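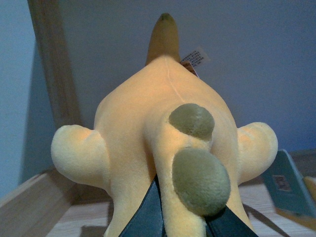 Uwe Weidemann has been making soft toys for long enough to be sick of the question. Where do the ideas come from. "The offcuts bin," he says, and puts the kettle on.

We talked late in the afternoon, September, rain on and off. He had 57 jobs on the list and wanted to be back at the machine by five. So this is the short version.

He started at Zasach, cutting fur fabric to someone else's patterns. Then his own label, Salian, run out of the spare room. It's still in the spare room.

What does he look at first when he picks up a toy? "The seams. Always the seams. Face comes later." A centre seam is where a cheap one gives up, he reckons - "kids pull from the arms and legs, and it all ends up in the middle."

He's fond of short, fat limbs. Easy to stuff, hard to get wrong. Long skinny ones he hates. "You're poking away with a chopstick for an hour and it's still got a lumpy elbow."

And colour? Yellow sells. Orange sells. He likes a duller green or brown on the ears and feet so teh whole thing doesn't look like a lolly. 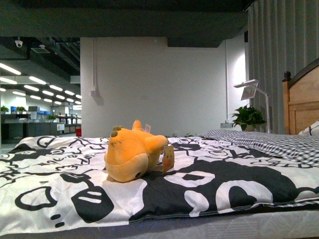
Orange plush with its cardboard tag still on, black-and-white bedding.

Tags are a sore point. Weidemann leaves the cardboard one up to the owner but begs people not to snip the sewn-in label. "Then they ring me and ask how to wash it. Well, it was on the label."

His own advice - cool water, pillowcase, flat to dry. Never the dryer. A bit of scuffing round the mouth doesn't bother him. "Brush it with a soft toothbrush. Or leave it. It's a toy."

Does a toy belong on the bed or the shelf? Bed, no hesitation. His daughter had three on hers and they went on the floor evry night and back up in the morning. "On a shelf they just get dusty."

Next is a smaller range, Enadia, five animals, no date yet. He wouldn't show me. Kettle was cold by then anyway.

Recent stories
Clilludeck market: who's got a stall this spring
464 buttons and one very patient quilter
Getting felt marks out of a doona cover
Mending a split seam by hand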